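Uvo 셀 정비 기록. 양팔 셀이고 두 대 모두 앞쪽 검은 레일에 베이스를 볼트로 고정한 구조다. 이번에는 그리퍼 케이블, 베이스 배선, 원점 순서로 봤다. 길어서 나눠 올림.

증상부터. 왼팔 그리퍼가 닫힘 명령 뒤에 위치 피드백을 간헐적으로 놓침. 로그상 통신 타임아웃 29회. 전부 손목 축을 크게 돌린 자세에서 발생했고 홈 자세에서는 재현 안 됨. 자세 의존이면 펌웨어보다 케이블을 먼저 의심한다.

손목 커넥터를 분리해서 핀 확인. 휨이나 변색 없음. 도통 시험은 정지 상태에서 정상, 손목을 돌리면서 재면 한 가닥이 끊겼다 붙었다 함. 커넥터 바로 뒤, 클램프가 물고 있던 자리다. 케이블 교체로 결정.

교체품은 Bisura 코일 케이블. 루프는 손목 위로 넘기고 여유 길이를 넉넉하게 준다. 전에는 링크에 바짝 붙여 묶었는데 그러면 회전할 때 굽힘이 커넥터 뒤 한 점에 몰린다. 타이는 손으로 살짝 밀릴 정도로만 조인다. 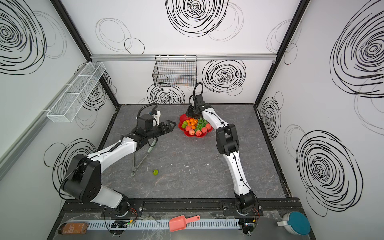 오른팔은 증상이 없었지만 루프 높이를 다시 잡았다. 안쪽으로 뻗어 그리퍼를 내리는 자세에서 케이블이 뒷벽 쪽으로 아치를 그리는데, 이 자세와 접은 자세를 번갈아 돌려 보고 두 경우 모두 당기지 않는 길이로 고정. 한 자세만 보고 묶으면 반드시 다시 풀게 된다.

베이스 볼트 점검. 대각선 순서로 두 번에 나눠 조임. 왼팔 쪽 볼트 2개가 표시선에서 돌아가 있었다. 풀림 방지제 새로 바르고 마킹 다시 함. 레일 자체의 유격은 없음.

베이스 전원선은 적색/흑색 단자 모두 당김 시험. 오른팔 흑색 단자 하나가 헐거워서 압착 다시 함. 앞쪽 덕트는 덮개를 열어 전원과 신호를 좌우로 갈라 정리했다. 원래 섞여 있었다. 이게 타임아웃에 영향을 줬는지는 따로 분리해서 시험하지 않았음.

원점은 왼팔만 다시 잡음. 커넥터를 뺄 때 손목을 손으로 돌렸기 때문에 생략 불가. 지그 물리고 축별로 영점 저장한 다음 전원 재투입, 저장값이 유지되는지 확인. 오른팔은 기준점 대조만 했고 편차가 허용치 안이라 그대로 둠.

그리퍼 개폐 폭 보정. 완전 열림과 완전 닫힘에서 엔코더 값을 읽어 설정 파일에 입력한다. 왼팔은 닫힘 쪽 값이 7카운트 밀려 있었다. 손가락 패드 마모로 판단. 패드는 아직 쓸 만해서 값만 수정했고 다음 정비 때 교체 예정.

구동 시험은 파지 대상을 바꿔 가며 저속으로 시작. 과일처럼 눌리기 쉬운 물건은 힘 제한부터 낮춰 놓고 올린다. 처음부터 기본값으로 돌리면 보정이 틀렸을 때 물건이 먼저 망가진다.

Janaka Nanayakkara가 양팔 동시 동작 때 케이블끼리 걸리지 않는지 물어봤는데, 지금 루프 높이면 작업 영역 중앙에서 손목이 교차할 때가 제일 불리하다. 소프트웨어에서 손목 간 최소 거리를 걸어 두었다. 하드웨어 쪽 대책은 아직 없음.

남은 일: 왼팔 패드 교체, 덕트 안쪽 라벨 작업, 예비 케이블 2개 발주. 다음 점검은 3월. 그때 같은 자세로 도통 시험을 다시 하고 수치 비교해서 이 스레드에 이어 붙이겠음.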